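Call for participants: floor cleaning residue study, Lirlow

Nondex is looking for households and small workplaces to take part in a study of residue left by floor cleaning products on hard flooring. 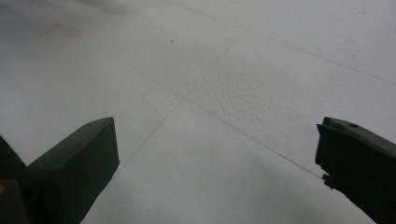
Past participants asked whether they would have to give up their usual product, and one replied on the Lirlow noticeboard that she kept hers in the kitchen throughout and used the supplied one only in the hall, and that the worst of it was remembering to write down the dilution.

Purpose
The study compares two concentrates, coded A and B, under ordinary conditions of use. Laboratory results on the same products are already available. Data are now needed from floors in daily use, with normal foot traffic and local tap water.

Who can apply
We need 49 sites in Lirlow and Bulluvard. Each site must have at least one room with ceramic, stone or vinyl flooring. Carpeted, waxed or oiled floors are excluded, as are floors laid within the last two years. Homes with underfloor heating are accepted if the heating can be switched off the evening before a reading.

What is involved
Mop the test area once a week with the supplied product, at the stated dilution. Record the date, water quantity and drying time on the log sheet. Do not use any other cleaner on the test area. Spills may be wiped with plain water and must be noted.

A technician from Csonka will visit at the start and end of the study to take gloss readings and surface swabs. Each visit lasts around 25 minutes. Visits take place on Wednesday, between 9 am and 6 pm.

Payment
Participants receive a single payment after the second visit, on return of a complete log. Products, mop heads and measuring jugs are supplied and may be kept.

How to apply
Forms are available from the Nondex office in Lirlow or by post. State the floor type, the approximate area and any product used at present. Applications close at the end of May. Tenants should enclose written consent from the landlord.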